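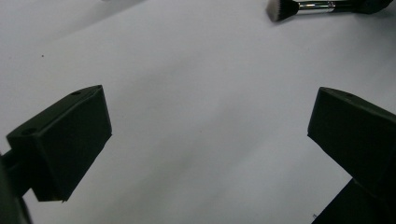 Last changed in March. Please read this page before you write to us, as most of the questions we receive are already answered in it.

# Gazi Cup: questions from players and spectators

## What is the Gazi Cup?

It is a football competition for amateur teams, played every summer at the Jarnitance ground in Clultthorpe. The matches are seven-a-side on artificial grass. Teams can come from a workplace, a pub, a school staff room or only a group of friends. You do not need to belong to a registered club.

## How much does it cost to enter?

The fee is £195 for one team. It includes the pitch, the referee and the first aid tent. It does not include balls for your warm-up, so please bring your own.

## How many players can we register?

You can register up to fourteen. Seven start the match and the others may come on and go off as often as you wish, but only when the ball is out of play and the referee has seen you. A player who is registered for one team cannot play for another team in the same year, also when the first team is already out of the competition.

## How long is a match?

In the group stage a match is 40 minutes, with a change of ends in the middle and a short break for water. There is no extra time in the groups. From the quarter-finals, if the score is level, we go directly to penalties. Each team takes four, and after that it is sudden death.

## Can a professional player take part?

No. Anybody who had a paid contract with a club in the last two seasons cannot be registered. Travel money and a free kit do not count as payment. If you are not sure about your case, write to us before you pay – we prefer to answer a strange question in spring than to take away points in summer.

## Which colours may we wear?

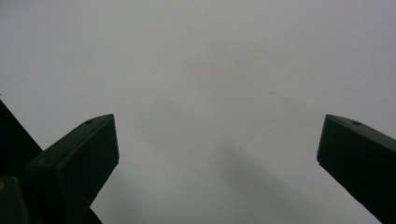

Every team must bring two sets of shirts, one light and one dark, and the numbers on the back must be easy to read from the touchline. Most combinations are fine. The difficult one is pale grey, because it is too near to white and the referee has to look twice. If your shirts are like the pale grey surface in the photo, so plain and so even, we will count them as your light set and you cannot use them against a team in white. Goalkeepers must wear a colour that is different from both teams. Bibs are available at the desk, but they are old and rather small.

## Are metal studs allowed?

They are not. The surface at Jarnitance is damaged by them, and the owners of the ground check boots at the gate. Moulded studs and shoes for artificial grass are both accepted. Shin pads are obligatory for everyone, including goalkeepers.

## What about rings, watches and hair clips?

Everything hard must come off before you go on the pitch. Tape over a ring is not enough for our referees. Soft hair bands are permitted. There is no locker room, so each team should choose one person on the bench to look after the small things.

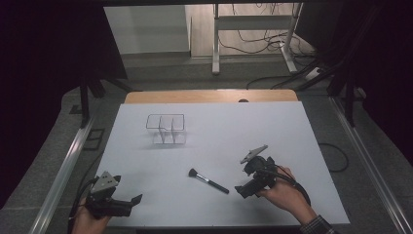

Glasses are permitted if they are made for sport. With ordinary glasses the decision is with the referee, and if the referee says no, please do not argue about it on the pitch.

## How do we register?

Registration is done through Zoltadex. One person makes the account, adds the names and dates of birth of the others, and pays the fee. After payment you receive a message with your team number. Keep it, because we ask for it at the desk. If the message does not arrive within a day, look in your junk folder first.

## Can we get our money back?

Until the draw is made, yes, the whole fee. After the draw we cannot return it, but you may give your place to another team, if that team registers all its players in the normal way. If we cancel a match day ourselves, we try to play it again at a later date. When this is impossible, every team gets back a part of the fee.

## What happens if a team comes late?

We wait ten minutes after the kick-off time. Then the other team wins 3–0. You may start a match with five players, and the rest can join when they arrive, after they have shown their names at the desk.

## How are teams placed when points are equal?

First we look at the match between the two teams, then goal difference, then goals scored. If all of this is the same we look at yellow and red cards. The last method is a coin, which we have needed only once.

## Do spectators need a ticket?

For the group matches no, you can simply walk in from 9 a.m. For the final there is a free ticket, also through Zoltadex. The main stand has 1,266 seats and when they are taken we close the list. Children who sit on a parent's knees do not need a ticket.

## Can I bring my dog?

On a lead, yes, but only on the grass bank behind the car park. Dogs are not allowed in the stand or next to the pitch.

## Where can we park?

The car park at Jarnitance opens at 8.15 a.m. and it is full quite early. The lane behind the ground belongs to the neighbours – please leave it free, also if you only want to unload the bags. Bicycles can be locked to the fence on the left of the gate.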